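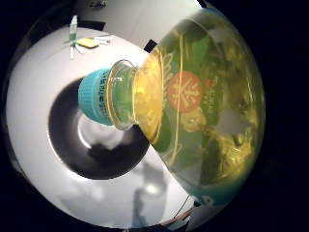 Werkstead, 11 July 2022

Student project report: residue left in household bottles after normal emptying

1. Purpose
The project measured how much liquid stays in a bottle once a user would consider it empty. Viscous products cling to the wall and collect at the shoulder, and this residue is usually discarded with the container.

2. Method
Three liquids were tested: tap water, a dish detergent sold as Miltura, and a cooking oil sold as Rullico. Each bottle had a nominal volume of 700 ml. Bottles were weighed dry, filled, inverted over a beaker, and left until the interval between drops exceeded ten seconds. They were then weighed again. A total of 1,288 weighings was logged between January and the end of term. The balance was zeroed before each series.

3. Results
Water left the least residue in every series. The detergent left the most, and its values also had the widest spread. Oil fell between the two. Storing the bottle cap-down overnight reduced the detergent residue, but had little effect on water.

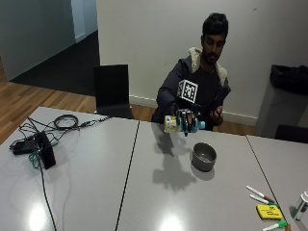 Does neck width affect how much liquid is left behind?
Only slightly. A wider neck shortened the emptying time, while the residue depended mainly on viscosity and on the angle of the shoulder.

4. Sources of error
Room temperature was not controlled, and detergent viscosity varies with temperature. One series with the Bravo bottle type was dropped after a cap seal leaked. The ten-second criterion was judged by eye with a stopwatch.

5. Further work
The detergent series should be repeated at a fixed temperature, with a steeper shoulder angle included.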